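3.2 语料与访谈安排

本节交代Berkau和Rondum两地居民口述材料的整理过程。两地相邻,过去同属一个集市圈,后来公路改线,Rondum的集日慢慢冷下去,Berkau反而多出一个早市。我们关心的不是集市本身的兴衰,而是人们怎样讲述“去赶集”这件事:用什么词,从哪里讲起,讲到哪里停。

访谈共分6轮,每轮之间留出转写时间。转写先做粗稿,再听一遍改细稿。停顿、重复、半句话全部保留。方言词第一次出现时加注,后面不再加。粗稿阶段漏掉的语气词不少,细稿补回一部分,仍有遗漏,见附录说明。

讲述人的年龄跨度大。年长者多从路讲起——哪条坡,哪座桥,雨天绕哪边。年轻一些的多从东西讲起,买了什么,多少钱,跟谁一起拎回来。这个差别在前两轮就很明显,后几轮我们没有刻意追问,让讲述人自己开头。

开头的提问只有一句:“您还记得以前怎么去集上吗?”别的不问。讲到中途停住的,等。等的时间不设上限,有几段录音里空白很长,粗稿一律记作“(停)”,长短不分。这个做法后来看有点粗糙,讨论部分会再提。

室内条件对讲述有影响,但影响多大不好说。硬地面房间回声重,尾音容易糊;布料多的房间反而闷,低声说话听得比较清楚。Chu那边的旧祠堂因为回声问题只用了一次,之后全部改到普通住户家中。

图1 室内一角,灰色大理石纹地面,两只白色外壳、黑色前端的手持夹爪。

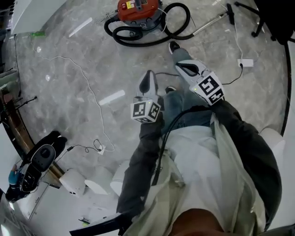

3.3 编码方案

编码以“讲述单元”为单位。一个单元从一个新的时间词或地点词开始,到下一个同类词出现之前结束。例如“过了桥”“到了街口”“那年冬天”,都算起点。“后来”比较麻烦,有时真是时间推进,有时只是口头禅。处理办法:后面跟着具体动作的算,单独出现的不算。

每个单元标4项:地点、同行者、物品、评价。没有的留空,不补。评价一项只标讲述人自己说出口的,比如“那时候热闹”“现在没意思了”,不标语气。最初的方案里有语气一栏,两名编码者分歧太大,删掉。

抽取100个单元做双人编码。分歧集中在物品一项。篮子算不算物品?装东西的时候算容器,丢了回去找的时候就成了故事的主角。最后统一都算,在备注里写明用法。地点一项分歧少,主要是同名的桥,Berkau有一座老桥,Rondum也有一座,讲述人常常都叫“老桥”,只能靠前后文判断,判断不了的标“不明”。

同行者一项有个没预料到的情况:不少讲述里根本没有“我”。“一早就出门,走到坡上天才亮”,谁走的?中文省略主语很平常,放在这里却让同行者很难标。一个人去还是一群人去,读者其实不知道,讲述人大概也觉得不必说。这类单元单独归一组,称作“无主语行路段”,第4节专门讨论。

3.4 两地讲述的初步对照

Berkau的讲述偏短,单元之间跳得快。早市还在,讲述人经常讲着讲着就说到上周、昨天,过去和现在混在一处,边界要靠编码者切。有一段从卖豆腐的老摊子开始,三句话之后已经在说现在停车难。

Rondum正相反。集没了,讲述里的时间是合上的,有头有尾。常见的收尾是天黑、到家、点灯。也有讲到散集就不讲了的,问还有吗,说没了。散集的描写特别细:收布篷,扫菜叶,骡子往回走。热闹的部分反倒一两句带过。

词汇上也有分别。Berkau多说“上街”,Rondum多说“赶集”或者“下集”。“下集”一词只在Rondum坡上几户出现,意思是从坡上往下走去赶集,方向直接进了词里。坡下的人听得懂,自己不用。Dilum一带据说也有类似说法,本文没有Dilum的录音,不作比较。

价格的讲法值得单独提一句。年长讲述人很少报确切数目,多用换算:一篮鸡蛋换一块布,半袋豆子换一双鞋。换算是否可靠不重要,重要的是讲述人用它来定时间。“还能拿鸡蛋换布的时候”,就是一个年代。编码时我们把这类说法标作时间词,地点和物品照常再标,所以一句话可能占三项。这样做统计上会偏高,已知。

路线的讲法则比较稳定。同一条路由不同的人讲,节点大体一致:坡口、水井、老桥、街口。中间省略哪一个因人而异。水井最容易被省掉,桥几乎没有人省。我们推测桥是必须过的,井是可以不停的,讲述的详略跟着脚走。不过样本有限,推测只到这里。

关于地图。曾经考虑请讲述人画路线图,试了3次,放弃。一拿起笔,讲述就变成指路,左拐右拐,人和东西全不见了。画图得到的是空间,不是回忆,两种材料不好放在一起编码。试画的部份没有计入语料。

图2 同一处室内的近景,灰白色外壳与黑色夹指,左侧为带小标志的奶油色衣物。

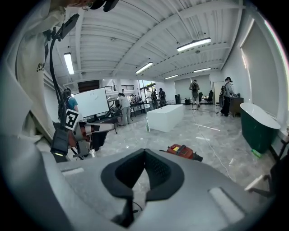
为什么不把“上街”和“赶集”合并成一个词来统计?

两个词对应的活动不完全一样。“上街”可以什么都不买,办事、看人、理发都行,不分日子;“赶集”有日子,错过就要等下一次。合并以后Berkau和Rondum的差别会被抹平,而这个差别正是本文要看的。所以分开统计,只在总表里并列。

3.5 局限

录音长度不均,最长的一段和最短的一段差得很远,单元数没有按时长折算。讲述人多半互相认识,有些故事明显是听来的,讲第二遍的人会把自己放进去。这种借来的回忆没有剔除,也没有办法剔除,只在备注里标“另见”。

另外,转写者本人在Berkau住过,对“上街”的用法太熟,粗稿里把几处“下集”听成了“上街”,细稿时改回。改动处已在在转写稿中标出。方言音系的问题本文不处理,注音只求能读。

第4节从“无主语行路段”开始,先列原文,再看省略主语的位置与路线节点之间的关系。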